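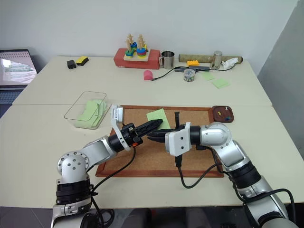 Re: [fonumeck-creek] Was the ferry above or below the bend?

From: Tania Matubbar
To: fonumeck-creek list

Nimal Munshi wrote:

> I've been through the deed copies again and I still think the old
> ferry crossed below the bend, where the gravel bar is now. The 22-acre
> parcel is described as running "from the ferry road to the big rock,"
> and there is only one rock down there anybody would call big. Also the
> banks are lower on that side. Nobody in their right mind would haul a
> wagon up the Bollberg side in the rain.
>
> Could whoever has the Lyons map please say where it puts the landing?
> And what scale it is, so we don't have last year's trouble.
>
> Nimal

I have the Lyons map. I have had it since last November, when it was lent to me for a week, and I would like it noted that I am the one bringing this up.

It puts the landing above the bend. I'm sorry, Nimal. There's a small square with "Fy. Ho." next to it, which I take to be the ferry house, and a pair of dotted lines going into the water on one side and coming out on the other. Before you drive over here and wrestle it out of my hands, some things in your favor:

The man who drew it had never met a curve he liked. He has the creek going north in three straight lines, like something you'd do with a ruler on a bus. The bend is a corner. If you have a corner where there should be a half mile of bend, then "above" and "below" come down to which side of a pencil line he set his elbow on.

He also put the schoolhouse on the wrong side of the road, and we know it's the wrong side because the foundation is still there and I have fallen over it.

On the scale: there is a bar at the bottom with a 10 at one end and nothing at the other. Ten what, he doesn't say. I tried it in chains and the church ended up close to where the church is. I tried it in rods and the church ended up in somebody's pond. So, chains, until somebody shows me otherwise. Last year's trouble, for those who joined after it, was that two of us spent a summer measuring in different units and each thought the other had gone soft in the head.

Now, the rock. Nimal says there's only one big rock down there. There is only one big rock down there today. My uncle worked for the Sullosus gravel company the year they straightened the ford, and he used to tell us they blew up a rock "the size of the church organ" because the trucks couldn't get around it. He never said which side of the bend. He was a man who could talk for an hour about a sandwich and he never once said which side of the bend. But it does mean there may have been two big rocks, and the deed would then fit either place, and we are all back where we started with one more rock.

As for wagons on the Bollberg side, I walked it last month with this in mind. It's steep, but there's a cut running slantwise up through the beeches that is wider than any deer needs. It's almost 100 paces from the water to where it levels off (my paces, and I was puffing). The bottom part has washed out. The top part has a bank on the downhill side that looks built up to me, though I've been wrong about banks before, as the members who helped me dig out the "mill race" will be happy to tell you. It was a drain. It was quite an old drain.

What I'd like to know is who kept up the road. If the township paid for work on the Bollberg side there should be a line in the road accounts, with a name and so many days with a team. I've only read the first 7 of the account books. They are mostly about culverts, plus a long quarrel over a dead horse which I recommend to anyone with a free evening. The later ones are in the basement of the Lyons library, in the boxes marked DOG TAX. They are not dog tax. The dog tax is in the box marked MISC.

If anyone is going in, please:

- Look for "ferry," but also "landing," "crossing," and "the boat." The clerk with the nice handwriting says "landing." The one with the awful handwriting says "the boat," or possibly "the beet."

- Write down the page number. I say this with love.

- Ask at the desk for the key before you go down the stairs, as the door at the bottom locks and the phone doesn't work down there.

Nimal, would you copy out the whole boundary line from the deed and post it, and not only the part about the rock? I'd like to see what comes before the ferry road. If it starts from the creek and gives a bearing, we can draw it, and then you and I can go stand in the mud and agree about something. If it starts from "the white oak," I'm going to lie down.

One last thing, to the person who wrote to me off the list to suggest that there were two ferries, one above the bend for high water and one below for low: I think you may well be right, and I think you should say it here, where Nimal can see it. I'm not going to do it for you. I have to go on sharing a car with him to the meetings.

I'll bring the map next time, in its tube. It can be looked at by anybody who has put down their coffee first. There's already one ring on it, right over the cemetery, and it was there when I got it.

Tania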